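The Noodle Shift

I had been squeezing the trigger for most of the winter before I ever got to see the arm do it without me, and when I did, it went for the shadow.

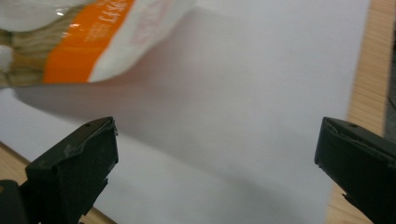

You have to understand that I'm not an engineer. I answered an ad. Okard wanted people with steady hands and no plans before noon, and I had both, so they gave me a stool and a gripper and a table with a sheet of paper on it, and for weeks I picked things up and put them down again. Sponges. Socks. Then February came and we moved on to food, because Gautier had signed on, and Gautier sells groceries, and groceries come in bags.

I love a box. A box tells you where it is. A bag just sort of hangs there and crinkles and changes its mind. You close on the corner and it slides, you close on the middle and something snaps inside, and then you've got broken bits in the bottom of the thing and you have to start over. I got good at it though! By the end I had 549 clean runs to my name on dry goods alone, and I'd go home and pick up my own pasta with two stiff fingers like a lobster.

The arm was called Dresa. I don't know who named it. It lived in the next room behind a waist-high fence, and on the other side of the fence was a control box from Jirard with a big yellow light on top. Green meant asleep, yellow meant thinking, and if it went red you stood still. (Yes, the yellow light could be green. I asked about that my first day and got a look.)

So, the big morning. All our runs had gone into it, mine and everybody else's, 3596 of them, and the whole crew came to stand along the fence with their coffee. My lead held a bag up over the paper by one end, using a long plastic clamp, because that was the handover test – person holds, arm takes. The arm swung over. It slowed down exactly the way I slow down. I swear it even did the little dip I do, where I drop my wrist before I close, and I felt my face go hot, like hearing your own voice on somebody's phone.

Then it went right past the bag, down to the paper, and closed its fingers very gently on nothing.

People laughed. I laughed! It opened, shifted over a little, and closed again, and you could see what it wanted. There was a gray smudge on the paper where the bag blocked the lights, and Dresa was trying to pick it up. My lead moved the bag to the left and the smudge moved and the arm followed it like a cat.

"It's learning from the best," someone said, and I took a bow.

What I should have noticed was how hard it was pressing. The fingertips had gone down into the paper, the paper had bunched up, and the arm was leaning on the table with this low hum I'd never heard out of it. Then it stopped. The light on the Jirard box blinked and went green.

Green meant asleep. So my lead set down the clamp and went to find the person who knew about the hum, and I did the thing. I stepped through the gate to smooth out the paper. We smoothed that paper a hundred times a shift, it was as automatic as wiping a counter. I had my palm flat on it, right about where the smudge would have been, and I was leaning over to reach the far corner.

And I guess my arm made a shadow too.

It came up fast. Not the slow dip, not my dip, just up and over, and I heard it before I saw it. I yanked back and it got my sleeve. Only the sleeve. It pinched the cuff of my sweater against the table, very careful, very exact, and then it lifted, the way you lift once you're sure you've got it. I went up on my toes. I remember thinking that the grip was really nice, that I would have kept that run.

Somebody hit the stop. It took them 8 seconds according to the log, and I've had haircuts that felt shorter. The arm froze with me still attached, so I had to wriggle out of the sweater and stand there in an old T-shirt with a cartoon frog on it while the room got very quiet.

The hum was the trouble, or half of it. The arm had pushed until it tripped its own limit, and tripping was supposed to shut it down until a person walked over and reset it with a key. Instead the software had been told to clear small faults by itself, wait 18 seconds and try again, so we wouldn't lose the afternoon every time it bumped a can. The light went green because it had no color for waiting. And the gate switch, which should have cut everything the second I walked through, had a strip of tape over it. I knew about the tape. I'd leaned on that gate every day for weeks, looking right at it.

They asked me in the meeting afterward who put it there and I said I didn't know, which was true. They asked if I'd ever seen the arm move with the gate open and I said yes, and then I had to say how many times, and I couldn't.

The fix took a while. The tape went in the trash and the auto-clear went with it, and the light got a fourth color, a kind of ugly purple. Gautier's people came by and were polite. As for the shadows, that part landed on us. We had shot nearly everything on the same white paper under the same ceiling lights, and the smudge had been there under every bag, a much more reliable thing than the bag was. So now we had to do it all over with lamps in different spots, and cloths, and trays, and a horrible floral placemat from my own kitchen.

I did think about quitting. I got as far as the parking lot one night with my stool cushion under my arm. But the next morning I was back at the table, and my lead was holding up a bag, and I went in slow and dropped my wrist, and then I stopped with the fingers open.

"What?" my lead said.

"Move the lamp," I said, and we waited for the lamp to be moved.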